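Sprechernotizen zum Kurzvortrag »Ordnung am Konferenztisch«
Interne Informationsreihe, Januar
Vorgesehene Redezeit: zwölf Minuten, anschließend Rückfragen

Zur Begrüßung

Sehr geehrte Kolleginnen und Kollegen, ich danke Ihnen für Ihr Erscheinen. Gegenstand der folgenden Minuten ist die Nutzung der gemeinsamen Besprechungsräume im Gebäude Brenel. Die überarbeitete Raumordnung liegt Ihnen als Entwurf vor. Sie umfasst 2 Seiten und ersetzt das bisherige Merkblatt vollständig.

(Kurz warten, bis alle den Entwurf vor sich haben. Restexemplare liegen am Eingang.)

Ausgangslage

Im vergangenen Halbjahr wurden über das Buchungssystem Wirnance 575 Besprechungen in den Räumen Brenel und Ondieki angemeldet. Davon entfielen 371 auf den großen Saal in Brenel. Bei 237 Terminen folgte die nächste Gruppe unmittelbar, also ohne Pause zwischen den Buchungen. Für das Aufräumen steht in diesen Fällen keine Zeit zur Verfügung, die nicht bereits zur Sitzung selbst gehört.

Die Rückmeldungen aus den Abteilungen betreffen überwiegend denselben Punkt: Die Tischfläche wird belegt übernommen. Gemeint sind Becher, Flaschen, Unterlagen und Eingabegeräte, deren Zuordnung nach dem Ende einer Sitzung nicht mehr möglich ist. Beschädigungen sind selten gemeldet worden. Der Aufwand entsteht durch das Suchen, Verwahren und Nachfragen.

(Übergang zur Folie. Bild stehen lassen, bis der Abschnitt »Getränke« abgeschlossen ist.)

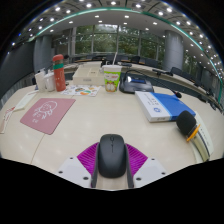
Referat Innere Dienste – Raum- und Veranstaltungsmanagement

Die geschwungene, cremeweiße Tischplatte ist auf gemeinsame Nutzung ausgelegt. Feste Plätze sind nicht vorgesehen, und Ablagen unter der Platte werden auch künftig nicht nachgerüstet. Was während einer Sitzung benötigt wird, liegt demnach auf dem Tisch, und zwar in Reichweite der Sprechstelle. Der Entwurf unterscheidet drei Gruppen von Gegenständen, auf die ich nacheinander eingehe.

Getränke

Getränke bleiben im Saal gestattet. Ein Verbot wurde geprüft und verworfen, da Sitzungen von mehr als zwei Stunden keine Ausnahme sind. Verschließbare Flaschen wie die rot-orangefarbene mit der Kappe sind ausdrücklich erwünscht. Pappbecher mit Deckel und Trinkhalm sind zulässig, sollen aber einen deutlichen Abstand zum Mikrofonfuß halten. Auf der Folie steht der Becher mit dem Katzenmotiv gleich neben der Sprechstelle; nach der neuen Ordnung wäre er weiter außen abzustellen.

Für Tassen und offene Becher gilt, dass sie nach der Sitzung in die Teeküche zurückzubringen sind. Einwegbecher gehören in den Behälter am Ausgang. Der Behälter im Saal selbst ist ausschließlich für Papier bestimmt.

(An dieser Stelle kommt erfahrungsgemäß die Frage nach dem Servierwagen. Antwort: Der Wagen wird nur bei angemeldeter Bewirtung bereitgestellt. Die Anmeldung erfolgt über Wirnance, Feld »Zusatzleistung«.)

Unterlagen

Druckschriften, Mappen und lose Blätter sind nach der Sitzung mitzunehmen. Das betrifft auch Werbematerial und bunte Handzettel, die erkennbar zur freien Mitnahme gedacht waren. Bei der blau-weißen Mappe oder Druckschrift vor dem Mikrofon wäre der Entwurf eindeutig: Sie verbleibt nicht im Raum, unabhängig davon, ob ein Name darauf vermerkt ist. Liegengebliebene Unterlagen werden am Abend eingesammelt und zehn Arbeitstage in der Poststelle verwahrt. Schriftstücke mit personenbezogenen Angaben werden gesondert verschlossen und dem zuständigen Referat gemeldet.

Technik und Zubehör

Die Sprechstellen gehören zur Anlage Wirkex und sind Bestandteil der Raumausstattung. Sie werden weder umgesetzt noch vom Strom getrennt. Der Schwanenhals darf ausgerichtet werden, der Fuß bleibt an seinem Platz. Störungen sind der Haustechnik zu melden, ein eigenständiger Neustart der Anlage ist zu unterlassen.

Anders verhält es sich mit privatem Zubehör. Kabellose Mäuse und Mauspads – auch solche mit Zeichentrickmotiv – dürfen selbstverständlich mitgebracht werden. Sie sind jedoch mit dem Namen oder dem Kürzel der Abteilung zu kennzeichnen. Gerade schwarze Mäuse sehen einander sehr ähnlich, und im Fundus der Poststelle befinden sich mehrere davon, die bislang nicht abgeholt wurden.

(Folie schließen.)

Verfahren am Ende einer Sitzung

Verantwortlich ist die Person, die den Raum gebucht hat. Fünf Minuten vor Ablauf der Buchung wird der Tisch freigeräumt. Die Fläche ist mit dem bereitliegenden Mikrofasertuch trocken abzuwischen. Die glänzende Oberfläche verträgt keine Scheuermittel. Eine Feuchtreinigung übernimmt der Reinigungsdienst ab 18 Uhr.

Für den Raum Ondieki gelten dieselben Bestimmungen mit der Maßgabe, dass dort keine Sprechstellen vorhanden sind.

Weiteres Vorgehen

Stellungnahmen zum Entwurf werden bis Ende Januar schriftlich an das Referat erbeten. Änderungswünsche zu den Verwahrfristen sind mit der Poststelle vorab abzustimmen. Die endgültige Fassung wird im Intranet veröffentlicht und in beiden Räumen neben der Tür ausgehängt.

(Rückfragen zulassen. Fragen zur Bestuhlung auf den nächsten Termin verweisen, hierzu liegt noch keine Entscheidung vor.)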